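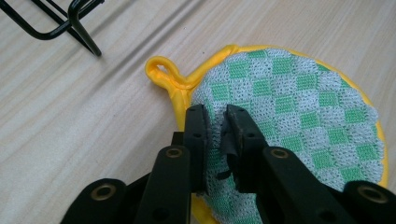

Galley Housekeeping on a Small Cruising Boat

Updated April 28, 2020

These notes started as a sheet taped inside the locker door of our sloop, Bunero, and have been added to most winters. They cover the galley and the jobs that go with it: washing up, water, the icebox, the stove, dry stores and the locker under the sink. Bunero is an older boat with a two-burner stove, one small sink and a hand pump, so anyone with pressure hot water and a real refrigerator can skip a fair amount of this.

Fresh water

We carry 67 gallons in two tanks, one under each settee. Use one tank at a time. When the first runs dry you know exactly where you stand, and you still have the second.

At the start of the season, fill each tank partway, add plain unscented household bleach at the strength given in your tank maker's instructions, top up, and run every tap and pump until you can smell it. Leave it overnight. Drain, fill, drain again. If the water still tastes of bleach after the second fill, run one more tankful through before you start hunting for some other cause. Most of the bad taste we ever had came from the hose on the dock, and a cheap drinking-water hose kept aboard in its own bag put a stop to it. Run the dock tap for a minute before you connect.

Keep a separate jug for drinking. Two and a half gallons lasts two of us a long weekend. Tie the handle to something.

The foot pump and the hand pump both use rubber parts that stiffen over the winter. Buy the service kit in the fall and fit it in spring, at home on the kitchen table if the pump will come off the boat. Small screws go into the bilge.

Washing up

Scrape and wipe first. A plate wiped with a paper towel or a crust of bread needs about a third of the water. Do the glasses, then the flatware, then plates, then pans, all in the one basin. In clean offshore water you can do the first wash in salt water with a squirt of dish soap and save the fresh for rinsing. Do not do this in a harbor or up a river.

A spray bottle is the best rinsing tool we have found. Fill it with fresh water and give each plate a few squirts on both sides.

Grease does not go down the sink. The drain hose on most boats our size runs a long way nearly flat before it gets to the through-hull, and bacon fat sets in it. We keep a tin with a lid for fat and take it ashore. 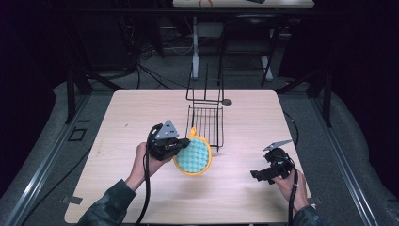

Choose cleaning tools that can be hung up, and throw out the ones that can't. A sponge left lying in the corner of a boat sink will smell by the second morning in warm weather. The round scrubber in the photo has a small loop at the top of its rim, and a loop like that goes over a cup hook screwed to the underside of the side deck, well clear of the counter. The raised bumps on the face are a help with dried oatmeal. Have one scrubber for dishes and a different color for the sink and stove, and keep to it. At the end of a trip take both home.

A dish rack earns its space only at anchor. Underway, dry each piece as it is washed and put it straight back in its slot. If you do keep a rack aboard, measure the locker it has to live in before you buy, with the locker door closed, and check whether the feet will scratch the counter. A square of nonslip shelf liner under it takes care of the scratching and most of the sliding. Wire racks rust first at the welds and at the ends of the rods where the coating stops. Touch those places up with enamel before the first trip.

The icebox

Chill it the night before with a bag of party ice you don't mind losing. Block ice lasts much longer than cubes. We freeze water in half-gallon cartons at home, and four of them get us through four days in August if nobody stands there with the lid up deciding what to have.

Pack in the order you will eat. Last day's supper goes on the bottom, frozen. Milk and butter go where you can reach them without unpacking. Write the contents on a strip of tape on the underside of the lid and cross things off.

If the box drains to the bilge, change that. Melt water with a little milk in it is the reason many older boats smell the way they do. We fitted a short hose and a small hand pump that empties into the sink. The fittings were $91 from Divov Marine Supply and the job took an afternoon, most of it spent lying on one hip with an arm through the locker.

Once a week in season wipe the inside with a solution of baking soda, a tablespoon or so to a quart of water. Prop the lid open whenever you leave the boat.

The stove

Lift off the pan supports and wipe under them after every supper, once they have cooled. Burned sugar is the worst of the spills. Lay a wet cloth over it for half an hour and it will usually lift with a plastic scraper. Steel wool leaves bits behind that rust, so use a nylon pad.

Check the gimbals for play at the start of the season. Ours had worn oval, and the stove could jump off its pins in a short chop. A machine shop bushed them for us. A barrel bolt to lock the stove when you are in the slip makes it easier to clean too.

Shut off the gas at the bottle, every time, and let the burner go out on its own so the line empties. Soapy water on the joints in spring and again halfway through the season. If bubbles show, leave the gas off until the joint is fixed.

A fire blanket should hang where you can get at it without reaching across the flame. On many boats it is mounted right behind the stove, which is no use.

Dry stores

Cardboard stays on the dock. It holds damp, and it is how roaches come aboard. Move rice, flour, pasta and crackers into screw-top jars or snap-lid boxes and cut the cooking directions off the packet to go inside. Square containers waste less of a locker than round ones.

Cans stored low down should have the contents written on the end with a laundry marker. Labels come off in bilge water and clog the pump strainer.

Make a plan of the lockers with numbers on it and keep the list in the chart table. On the run from Gudham to Sotelo Harbor, 211 miles with two nights out, we ate canned chili for three meals running on account of not being able to find the box with everything else in it. It was under the port settee, behind the spare anchor line.

Eggs keep well unrefrigerated for a while only if they have never been washed or chilled, and supermarket eggs in this country have been both. Keep them in the icebox. Onions and potatoes want air and darkness and should not share a net with each other. Check the net every couple of days for soft ones.

Knives

A magnetic strip is a poor idea on a boat. It will let go in a seaway, and if it is anywhere near the compass you will have a second problem. A slotted block screwed inside a locker works, and so does a cardboard sleeve for each blade in the drawer. Two knives are enough, a paring knife and something longer with a serrated edge. Cheap stainless goes rusty near the handle if it is put away with salt on it. Rub the spot with a cut lemon and salt, rinse and dry.

Put a fiddle rail or a strip of nonslip along the front edge of the cutting surface.

The locker under the sink

Empty it completely twice a season. Look at the hose clamps while it is empty. Brown streaks below a clamp mean it wants replacing, and every hose on a through-hull should have two. Work the seacock back and forth a few times.

Cleaning products for the galley come down to dish soap, baking soda, white vinegar and a small bottle of bleach. Keep the vinegar and the bleach apart, in separate bins, and never use them together. Vinegar left in the sink drain overnight will clear a musty smell. Stand everything in a plastic tub so that a leaking bottle stays in the tub.

Wood trim around the sink gets black at the joints where water sits. Dry it with the dishcloth when you finish the dishes. If it is black already, oxalic acid crystals will bring most of it back. Wear gloves, follow the label, rinse well, and let it dry for several days before you put on any varnish. Three thin coats are better than two heavy ones.

Leaving the boat

The short list on our locker door, in the order we do it:

Icebox emptied, wiped, lid propped.
Gas off at the bottle.
Drinking jug emptied and left upside down in the sink.
Dishcloths, scrubbers and towels into the bag for home.
Trash and the fat tin ashore.
Bread and anything else opened goes home.
Sink seacock closed, and the key hung on it so it can't be missed next time.
Locker doors hooked open.

The boat has 2,025 engine hours on her now and the galley counter is the original one. Teak oil goes on the fiddles in spring. The counter gets dish soap and water, and a little baking soda paste on the tea stains.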